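How to Check a Privateer Story Before You Repeat It

Most pirate ancestors are not pirates. A fair number are not ancestors either. I have been handed dozens of these stories by cousins, by pub landlords and once by a dentist, and very few got past the first hour of checking. This is the method I use. It's slow and it will probably cost you a good story.

I'll use one I worked on myself, the supposed capture of a brig called the Grastalus by a privateer out of Trikthorpe. Every local booklet has it. The captain takes her single-handed in fog, finds her packed with silver, and buries part of it before the owners can count it. Maybe.

Step one: write the story down as a list of claims

Do this before you look anything up. One claim per line: a ship's name, a date, a place, a cargo, a man's name. The Grastalus story came to 7 claims. Leave out the adjectives. "Notorious" is not a claim and can't be checked.

Step two: find the oldest version

Start with the newest booklet and follow its footnotes backward. If it has no footnotes, compare wording. Booklets copy each other, spelling mistakes included, and a shared mistake tells you who was reading whom. Six books that all took it from the same Victorian newspaper column are one source. Treat any story that first turns up more than a lifetime after the event as guilty until shown otherwise.

Step three: ask what kind of sailor he was supposed to be

People use pirate, privateer and corsair as if they were the same word. A privateer held a commission, usually called a letter of marque, allowing him to take enemy ships in wartime. A pirate had no such paper. So if your man was a privateer there ought to be a commission somewhere, and if the countries in question were at peace that year, the story already has a hole in it. Check the dates of the war first. It takes two minutes and it finishes off a lot of these.

Commissions get lost, of course. A missing one proves very little by itself. Be wary of anybody who tells you it proves a cover-up.

Step four: follow the money

A legal prize had to go before a court, which decided whether the capture was good and who got paid. Those papers are dull and wonderful. Look for the examination of the captured crew, the cargo inventory and the sale. My reference for the Grastalus was bundle 1149, and it took me 2 visits to get through it because the clerk wrote like a spider with a grudge.

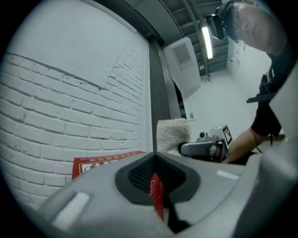 Red card with small white markings, and a red box against the white brick wall.

The inventory listed salt fish, some rope and 30 barrels of tar. No silver. Intan Tjoa, who wrote one of the better booklets, argues that silver would have been hidden from the court anyway. It might have been. But then the absence of silver is being used as evidence for silver, and you can prove a cargo of elephants that way.

Step five: check the name against more than one list

Crew lists, parish registers and wills are the usual three. A matching surname isn't enough, particularly in a port where half the town had it. I want a matching trade or a matching spouse as well. Gilang Wibisono and I disagree about this; he'll accept a name and an age. I think that is how people end up related to captains.

Step six: mark each claim and stop

Go back to your list and write "supported," "contradicted" or "nothing found" next to each line, with the reference. Keep the last two apart. For the Grastalus, the ship and the capture were supported, the silver was contradicted by the inventory, and I found nothing at all for the fog, the burial, the captain's name or the single-handed part.

If you publish it, print the references too, so the next person can tell you where you went wrong. Hidayah Chong has already told me I misread a date in mine. I'm checking.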